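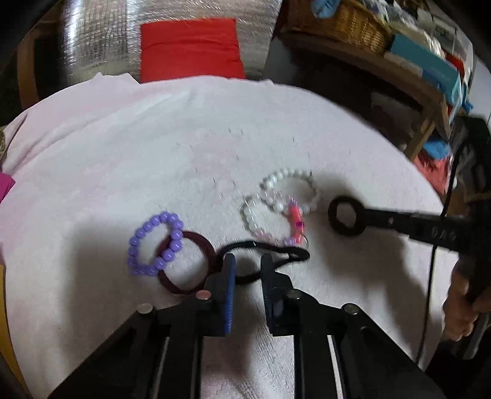 Session Inspection Checklist with Reviewer Comments
Small-Object Separation Study, hand-held gripper demonstrations
4 min read

Site: Benness annex, household room
Inspection date: 31st May
Inspector: Shireen Dlamini
Operators present: Lwazi Sibiya, Lerato Mahlangu
Method owner: Catarina Neves
Procedure: Clidero handling protocol, current revision

Section A. Work area

A1. Floor clear of loose cable within the operator's walking path.
Result: Pass.

A2. Work surface soft, stable and free of sharp edges.
Result: Pass with comment.
Comment: Soft surfaces are required by the method, as the study concerns how well a policy learns to pick thin bands out of pile fabric. The surface must not slide when pressed with one hand. The operator is to repeat the press test after each change of cover.

A3. Reflective material positioned so that glare does not reach the operator's eyes.
Result: Pass.

A4. Drinks and food kept outside the room.
Result: Pass.

Section B. Hand-held grippers

B1. Finger pads seated fully and free of tears.
Result: Pass.

B2. Pivots move freely through the full range and do not pinch.
Result: Pass with comment.
Comment: One unit was stiff near full closure at the first check. It was cleaned and checked again before use. The operator is reminded that fingers must stay behind the linkage while the jaws are moving.

B3. Visible fasteners tight.
Result: Pass.

B4. Cable strain relief in place on each unit.
Result: Action required.
Comment: The relief clip on the spare unit is worn. Siwan Mathias has ordered a replacement from Bisgaard. The spare unit is not to be used until the clip is fitted and this line is signed again.

Section C. Objects

C1. Beaded items inspected for frayed cord before the session.
Result: Pass.
Comment: A bracelet that breaks under load can scatter beads across the floor. Any item with a visible break in the cord is to be withdrawn and logged.

C2. Elastic items not stretched beyond twice their resting length.
Result: Pass with comment.
Comment: The limit is there to prevent snap-back toward the face. Safety glasses are worn by everyone within arm's reach — this includes observers.

C3. Object placement recorded before each episode.
Result: Pass.
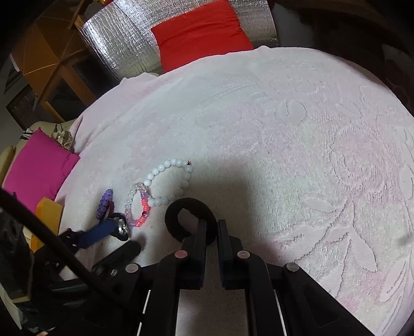

The separation result reported by Catarina Neves depends on contact between neighboring items, and placement was therefore reviewed as part of this inspection. In the first version of the method, items were set well apart, and the trained policy did poorly when bands touched or overlapped. The revised method asks for starting layouts in which at least one pair is in contact. The mixed-bead bracelet touching one end of the white one is an acceptable layout under that rule. The black hair tie at the tip of the left jaw also meets the requirement that the target item be reachable without pressing down on the beads. Layouts that place all items in a single pile remain outside the protocol.

Section D. Two-handed operation

D1. Grippers approach from separate directions.
Result: Pass.

D2. Verbal call given before the second gripper enters the work area.
Result: Action required.
Comment: The call was missed on 2 episodes. Both were stopped by the observer and marked for exclusion. Lwazi Sibiya will repeat the briefing before the next session.

D3. Rest break taken after each 30 minutes of recording.
Result: Pass.
Comment: Lerato Mahlangu reported mild wrist fatigue toward the end of the second block. The block length may be reduced for two-handed work.

Section E. Records

E1. Episode log complete and matched to the Zerkley storage index.
Result: Pass.
Comment: The protocol calls for 1000 accepted episodes before the policy is retrained. Excluded episodes are kept in the index but do not count toward that total.

E2. Open actions assigned.
Result: Pass.
Comment: B4 to Siwan Mathias. D2 to Lwazi Sibiya.

Overall result: Approved for continued recording, subject to closure of D2. The spare unit remains withdrawn under B4.

Signed: Shireen Dlamini

2 comments
70 shares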